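A simulator kit for labs that already own the arm

The lead developer of Tollby would like buyers to stop calling it a game. Tollby is a simulation package for vial handling, sold by Plaltar since September, and it lets a lab rehearse a rack layout on screen before a real arm touches a real sample.

"People open it and see a table and a floor, and they think it's a toy," the developer said. "Then they try to move 58 vials without a collision and they get quiet."

The basic license comes with a plain room, a dark bench, one arm with a two-finger gripper, and a library of racks and capped vials. Users put the racks where they want them, choose cap colors, and write or record the moves. 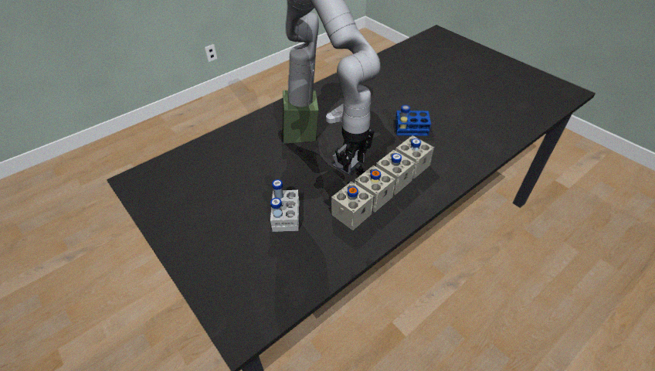
## What the package does well

Setup was the first thing the team worked on. An early version needed most of a day. The current one loads a saved bench in around 7 minutes on an office computer, and the developer thinks that is still too long.

"A lab tech has other things to do," the developer said. "If they come back Tuesday and the bench has to be rebuilt, they won't come back Wednesday."

Cap labels were added after a trial customer, Mabaso, asked for them. Mabaso runs storage for several clinics and sorts by number. Its staff wanted to check from a close view that the right vial was in the right rack, and color alone wasn't enough.

"We had blue caps everywhere. Fine for a demo, no use to them," the developer said. "So now you can put a number on the cap, and the racks have their own position numbers printed on top."

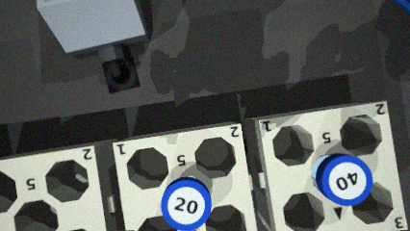
The close view is also where customers find most of their mistakes, according to the developer. A rack turned a few degrees looks fine from across the room. Near the wells, the error is plain. Mabaso logged 214 failed placements in its trial and traced most of them to rack angle - the grip itself was rarely at fault.

## Where it falls short

Liquids are not simulated. Neither is a cap that sticks. The developer was direct about both and gave no date for either one.

Price is the other complaint. A single-seat license is $2,402 a year, and the connector for Neleo controllers costs extra.

"I'd like the connector to be included," the developer said. "I've lost that argument twice - I'll bring it up again."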